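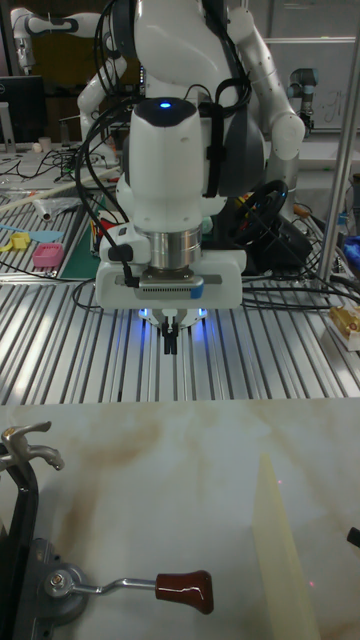 HALTWOOD, February - Brenda Orellana gets to the Daltow test shop before 7 most mornings, and she still likes to watch the arms wake up. "The blue lights come on and I get a little grin, every time!" she says.

Daltow checks faucets and lever handles for kitchen suppliers, and Orellana spent years doing it by hand. Pull the lever, push it back, write it down, do it again. Her longest run on a single handle was 1,940 pulls, spread over most of a week. "My wrist remembers that one," she says. "I went home and couldn't open a jar."

These days she writes the test plans and the robots do the pulling. She learned to program them from Vidal, the shop's engineer, who sat with her through the first month (and through a lot of bad grips). The part that surprised her was how much of her old job went straight into the new one. "I know what a handle feels like when it's about to get sloppy. Somebody has to tell the arm where to hold it and how hard to pull, and that's me."

The last Gustetti job called for 3,688 cycles. She set it up, checked in between other work, and spent the afternoon on the report, a thing she used to squeeze in after hours.

Is there anything she misses? The talking, she says. Two people at a bench chat all day, and now everyone is off at a screen. So the crew has started eating lunch together again, and she brings the hot sauce.

Next she wants to teach the night shift. "They've got great ideas about the grippers already. I can't wait to try them."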